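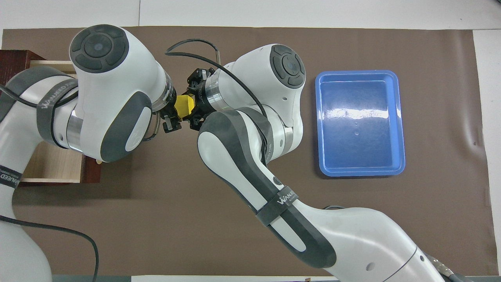
The small yellow block, over the brown surface.

My grandmother had a word for the work of putting small things back in their places. I can't translate it well. It is something between "tidying" and "making peace." I thought about this word a lot this month, because October is when I do my big sorting, and this year I did it very slowly.

I should explain the situation of my shelves. When I moved to Grollmont I brought too many boxes with me. Some had a name written on them, some had only a question mark, and one had the word "various," which I wrote myself and which is a word I now regret. In the evenings I opened them one by one. There were buttons, keys with no lock, wooden blocks, pieces of games, the ends of pencils. All of them are small, and the small things are the hardest. A chair you can only put where a chair goes. A block can go anywhere, so it goes everywhere.

My first mistake was that I wanted to sort everything by color. It looks very nice for one evening. Then you need a key, and you must remember which color the key is, and of course all keys are the color of keys. After that I tried to sort by size, and this was also not good, because a button and a coin became neighbors and they have nothing to say to each other.

Now I sort by the question "When will I look for this again?" I learned it from a small booklet by Terkar, a shop in my old town which sold only boxes and drawers. The shop is closed for many years, but I kept the booklet. It has 6 rules and I follow three of them. The most useful rule says that you need one open place and one closed place. The open place is a tray, for the things you are still deciding about. The closed place is a box, for the things that are decided. You must not mix them, and you must not let the tray stay full during the night.
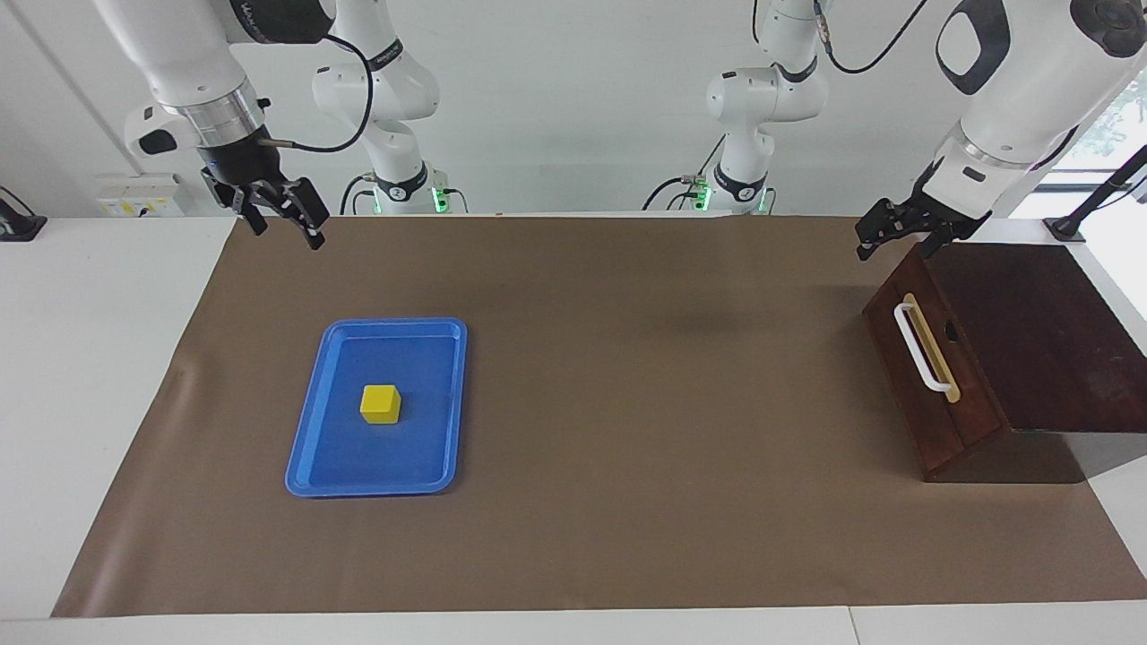
Blue tray on the brown paper, dark wooden box opposite.

I like very much to have paper under everything. A table has its own color and its own scratches, and the eye gets tired when it looks for a button there. On plain brown paper each thing is easy to see. When you finish, you can lift the corners and the dust goes away with it. I buy mine on a long roll, and I cut it a little too big every time.

About the tray I have a strong opinion. It must have a rim. I used for a long time a flat board, very beautiful, and all the round things rolled from it to the floor and under the stove. A rounded corner is also better than a sharp one, because you can push the small things along it with one finger and they come up to you. Blue is a good color for a tray, in my opinion. Few things in my boxes are blue, so they don't hide.

For the box I prefer wood, and dark if possible. A light one shows every mark of the hand. My own is called Geum, because it had this word in pencil under the bottom when I bought it at the Friday market in Dremau. Maybe it was the name of the owner, or of the plant. The lady wanted 10 for it and I paid 8, and I felt a little ashamed on the bus.

The yellow blocks gave me the most trouble. I was sure that they belong to a game, and I searched for the rest of this game in every box. Then I found a yellow block in a coat, and I stopped searching. They live in the box now, all together, and if the game comes back one day they will be ready.

Still waiting are two boxes of papers and the one with "various." I will begin with the papers, after I buy more string.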